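Dandoslow 2 - review after one summer of use
Category: Robot learning / Methods and code
My rating: 4 of 5

I bought nothing this time, the code is free, but I gave it a whole summer of evenings, so I think a review is fair. Dandoslow is a training method for robot arms which handle soft things. The idea is simple to say. When you teach the arm by demonstration, the moments near the cloth are very short and the moments in the air are long. A normal policy learns the air very well and the cloth badly. Dandoslow finds the moments before and after the gripper closes, stretches them in time, and trains more on them. When the policy runs, it also moves slower in these moments. The name makes sense after you know this.

I started with version 1 in April and changed to version 2 when it came out. All what I write below is for version 2, only for the cloth tasks. I did not try it with cables or bags, although the authors at Unberg say it is also good for them.

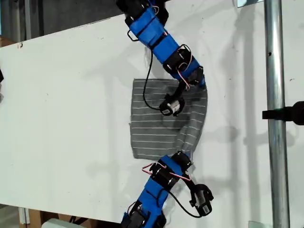 Page last changed: 27th September

Installation was easier than I expected. The instructions are short but correct, and this is already more than I can say for Flotora, which I used before. With Flotora I needed a full weekend only to make the joint names agree. Dandoslow reads a small text file where you write your joints in order and which number is the gripper. For two arms you write two blocks, one after the other. I made one mistake (both arms had the same name) and the error message told me exactly this. Very good.

Please check your gripper values before you record anything. The method decides where to stretch by looking at how the gripper opens and closes. If your gripper value is noisy, it will see a closing where there is none, and you get slow motion in the middle of the air. One of my arms had this problem. I put a filter on the value and trained again, and it was gone.

Training data. The authors offer the Issa set, with 1853 demonstrations of folding and flattening, and you can begin from a policy trained on it. I added 200 demonstrations of my own with a striped cloth. I recommend both steps. The Issa policy alone moved in the correct direction on my table but closed too high, and it did not care very much where the corner was. My own demonstrations alone gave a policy that was good in the middle of the board and lost near the sides. Together they work well.

A small advice on the cloth: choose one with straight stripes. The method does not need them, but you do. When one side is rolled over and the stripes bend, you understand in one second what the arms have done to the fabric, and when you look through many recordings in the evening this helps a lot. With a plain white towel on a white board I could not judge my own results.

Now the result, which is what most people want to know. I ran 1000 trials in total, half with the old policy and half with Dandoslow, on the same table and with the same starting positions of the cloth. For the first grasp at a flat corner the difference is large. The old policy got it a little more than half of the time. Dandoslow got it in most trials, and when it did not, it often tried again without my help. For the second part, when the cloth is already lifted on one side and the other arm must come in, the improvement is small. I would call it nice to have. The paper shows a bigger improvement in this part than I could find. I do not say the paper is wrong, their arms are probably stiffer than mine. 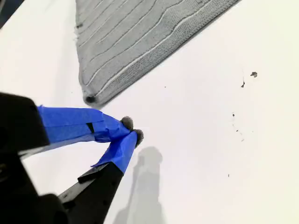

The retry behavior is for me the best reason to use this method. It was not trained by hand as a separate skill. In the stretched part of the data there are many examples of small corrections, and the policy sees them often enough to copy them. What it must learn is that a gripper can be closed and still hold nothing, for example with the fingertip pads almost touching and the corner of the cloth lying just above and to the left of them. From the joint values only, this looks very similar to a pinch on thin fabric. The wrist camera is needed to tell one from the other. I tried one training without the wrist view and the retries became random, so please do not save money on this camera.

The same closeness brings a weak point. At this distance everything small becomes big, and the policy looks at it. Dark crumbs on a white table, a little dark spot on the corner of the fabric, some frayed threads at the side - all of this is information for the network, wanted or not. In my tests a policy trained on a very clean table was less sure on a dirty one. The authors recommend changing the brightness of the images in training. For me it was more useful to record part of the demonstrations without cleaning first.

Speed is the other complaint. The slow parts are really slow. One fold takes clearly longer than with the old policy, and for a demonstration to visitors it is a bit boring. There is a setting for the stretch, and I would start with the default and go down carefully. When I went too low, the grasps were again as bad as before and I had the longer training for nothing.

About fingertips: a rough pad gives a better pinch than a smooth one with any method, and you should not change the pads between recording and running. I did it once. The new pads were a little thicker, and I needed to record part of my data again.

The documentation of the training part is complete. The documentation of the evaluation part is one page, and half of this page is about the plots. I would like a clear explanation of what the authors count as a successful grasp. I used my own rule: the corner must leave the table and stay between the fingers until the arm stops. With a softer rule your numbers will be better than mine.

Good: installation, error messages, first grasp, retries, Issa set included.
Not so good: slow, sensitive to noisy gripper values, small benefit in the two-arm part, thin evaluation page.

I took away one star for the speed and the evaluation page. If you come from Flotora and your task starts with a flat cloth, I would change. If your task is mostly holding the cloth in the air with both arms, I would wait for the next version and read what other users report.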